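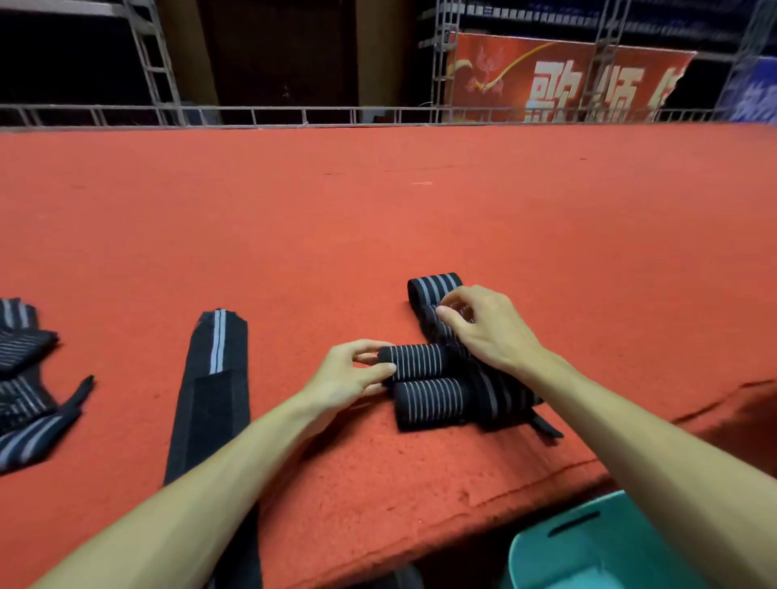
Chapter 4
What a Demonstration Is Worth

Most books on robot learning start with the model. We start with the chores, and with a doubt about them.

The doubt goes like this. A learning system is supposed to pick up a skill from recordings of people doing it. The people selling such systems like to speak as if the skill were sitting in the recordings, the way sugar sits in a beet, waiting for somebody to boil it out. Collect enough and the skill comes. We have read this claim in many forms, and we have seldom seen it tested by anyone who would lose money if it failed.

The chore we will use for the whole chapter is rolling up elastic wrist wraps. It was chosen because it is dull, because any adult can do it, and because cloth that stretches is hard for machines. The material comes from a project we will call by its working name, Skukton, which gathered first-person recordings of hand work in ordinary buildings. Two other collections, Hutberg and Kareo, come up in later sections where we need something to compare.

4.1 What gets recorded

A session in Skukton has a simple shape. A person works with both hands while a camera at head height records what lies in front of them. Nobody tells the person how to roll. Each recording is cut into episodes, and each episode gets one line of text, such as "roll the wrap" or "put the roll down."

That line of text deserves more suspicion than it usually gets. "Roll the wrap" covers a person who starts at the tab end and a person who starts at the other. It covers rolling flat on a surface and rolling in the air. It covers tucking, squeezing and starting over. One person may do the finishing touches over a basin in the lap, with the fingertips of both hands, right in front of the surface where other rolls are lined up. 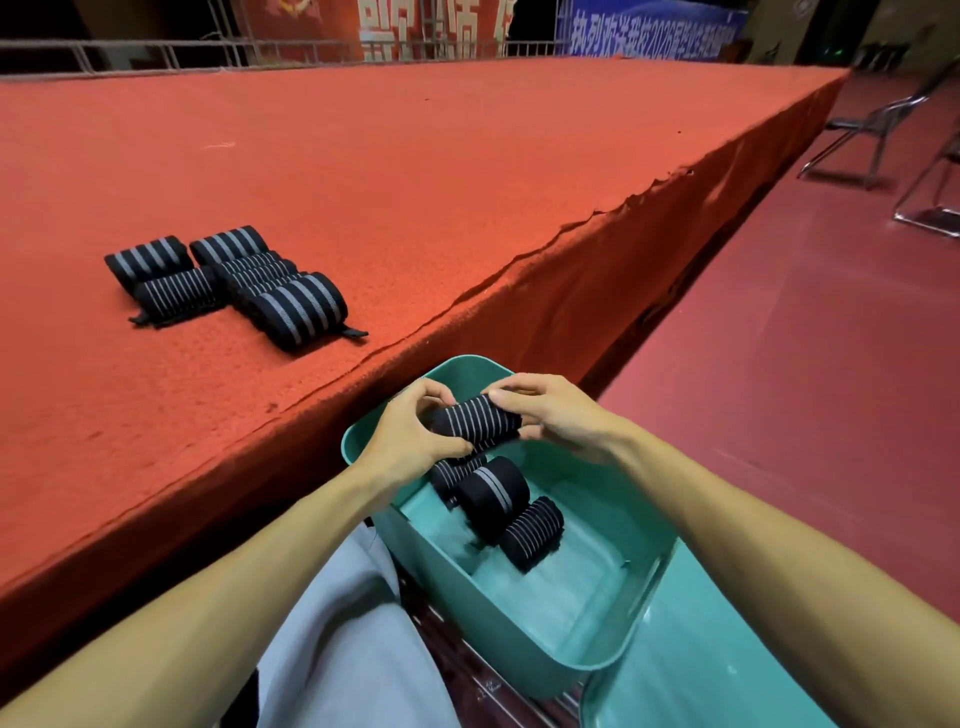
A model trained on all of these under one label has been told they are the same thing. Perhaps they are. The label does not make them so, and the count of episodes on the front page of a report does not tell you either.

Take the count itself. Skukton's first release, in May, listed 3,000 episodes of rolling. Readers took this as a large number. When we went through the list we found that 67 of the sessions supplied all of them, and that the people in those sessions had settled early into habits they hardly varied. An episode that repeats the one before it is worth something, but it is not worth a whole episode. Hutberg reports its size in hours, which hides the same problem behind a different unit.

4.2 The trouble with tidy examples

There is a second problem, and it pulls the other way. Project leads like clean recordings. They ask for a bare table, one object, an easy starting position. Episodes that look messy get dropped at review -- often by a reviewer with a quota and no written rule. What remains is a collection in which wraps begin flat and straight, and a system that has never had to find the end of one.

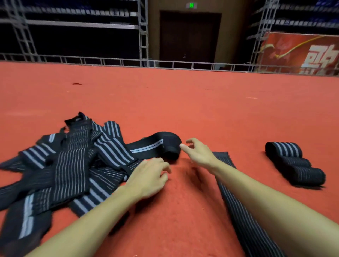

Finding the end is most of the job. Anyone who has sorted a box of straps knows that the rolling is the short part, and that the time goes into deciding which strip belongs to which piece and what to pull. In the Skukton recordings the wraps may lie in a tangled pile at the left hand, striped bands folded over one another, while a tight roll lies close to the right hand and a looser coil rests by itself farther to the right. A single label has very little to say about a state like that. Which of those pieces is done? Is the loose coil a finished roll, a poor one, or one still to be redone? Two annotators working from our own guide gave different answers, and we could not find the sentence in the guide that would have settled it.

The usual reply is that a large enough model will sort this out by itself. We ask the reader to hold that reply at arm's length until Section 4.5, where a policy trained on the reviewed set is compared with one trained on everything, mess included. The Han benchmark, often cited in support of the reply, starts every trial with one wrap laid out straight. It cannot help us here.

Before you go on

Pick a chore you do with both hands and write down the label you would give it. Then do it 2 times, the second time from a worse starting position, and note each point where you had to make a choice. Keep the notes. You will need them for the exercises on splitting episodes, and for the section on when to throw a recording away.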